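Workshop Notebook, Gondton Conservation Workshop
Entry of November 11, 2024
Recorded by Fasil Tekleab; read by Ntombi Du Plessis

Subject: Drying of test boards after oil finish, second series

The second series of oiled boards was removed from the rack this morning. The boards had been coated in May with the Zudden linseed blend and left in the north store. Three boards remain slightly tacky at the end grain. The remainder are sound and may be handled without gloves.

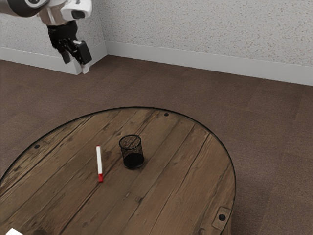 Vol. 3, p. 40

Weights were taken before and after wiping. Board 15 came to 384 grams, unchanged from the previous reading, and is considered fully cured. The tacky boards are to be returned to the rack with the end grain facing the vent. They are not to be stacked.

Ms. Du Plessis has asked whether the Illés method of thinning the first coat should be adopted for the whole series. The present view is that it should be tried on offcuts first. The thinned coat soaks in well on old pine, but it raised the grain on the ash samples and these required further sanding. Sanding dust is to be collected and bagged before the next coat is opened.

The surface of old wood presents a separate difficulty. Weathered boards take oil unevenly along the darker streaks, and a single coat leaves a patchy sheen. A second coat, applied with a cloth and wiped back within up to 15 minutes, gave the more even result on the trial pieces.

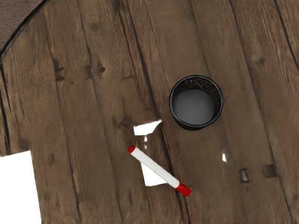 Tabletop, weathered planks, with cup and marker.

Oily cloths must be laid flat outdoors to dry and must not be left in the bin. The lid of the Winduvow tin does not close properly and the contents have begun to skin over. The remaining oil has been strained into a clean jar and labeled.

To do: prepare ash offcuts; reweigh the tacky boards; order replacement cloths.

F.T.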